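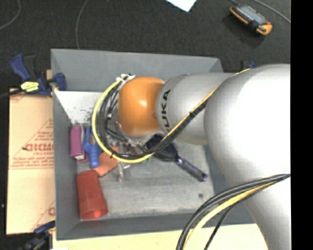
Fig. 1. KUKA arm over a bin of mixed items. Bin held with bar clamps.

Work and Automation, Unit 6: Who does the picking now?
Handout to accompany the lecture. Read the Bramier case before the seminar.

Start with what the arm has to cope with in Fig. 1. A hairbrush, a red cup on its side, a blue plastic thing with a forked end, several pieces I can't name. Nothing is lined up. Vendors call this "unstructured picking" and it is the part of warehouse work they have been promising to take over for as long as I have taught this course.

Look at the bin as well. It is clamped. A person in a warehouse reaches into a tote that has slid or tipped and doesn't notice. When you read that a task "has been automated," ask what had to be fixed in place first, and who does the fixing on each shift.

Case: Bramier returns depot

Bramier handles returned household goods for online shops. In May the depot put in two picking cells supplied by Nolulus. Before that, 26 people sorted returns by hand. The announcement to staff said the cells would "free colleagues for higher-value tasks." No list of those tasks was attached. I asked for one and am still waiting.

Obed Eshun sorted returns for six years and is now a cell attendant. His account of the job: he clears items the gripper drops, pulls out anything see-through or tangled, refills bins and resets the cell after a stop. The pay grade is the same. The work comes in bursts, set off by a light, and he can't leave the station between them. He used to talk to the person across the belt. There is no person across the belt now.

Lindalva Fontes, the shift lead, is more positive. Fewer sore wrists, she says, and I have no reason to doubt her. She also told me that the target of 300 items an hour was set from the supplier's demonstration, and that the demonstration bins were packed by the supplier.

Points to take from the case

1. Attendants' time is missing from the productivity figure. The cell gets credit for every item, including those a person rescued.

2. Skill moved, and some of it vanished from the paperwork. Knowing which items will jam is knowledge. Bramier's job description says "monitors equipment."

3. Cables, grippers and sensors wear out. Repairs at Bramier are done by Nolulus under contract, so the better-paid work the cells created is at another firm.

4. Nobody was laid off. Agency contracts were left to run out, and those don't count as layoffs in the company's report.

For the seminar

Bring one job advertisement containing the word "attendant" or "operator" and mark every duty that exists only when the machine fails. Valquíria Pimentel will run the second group. Her reading of point 2 is kinder to the company than mine, so go and argue with her.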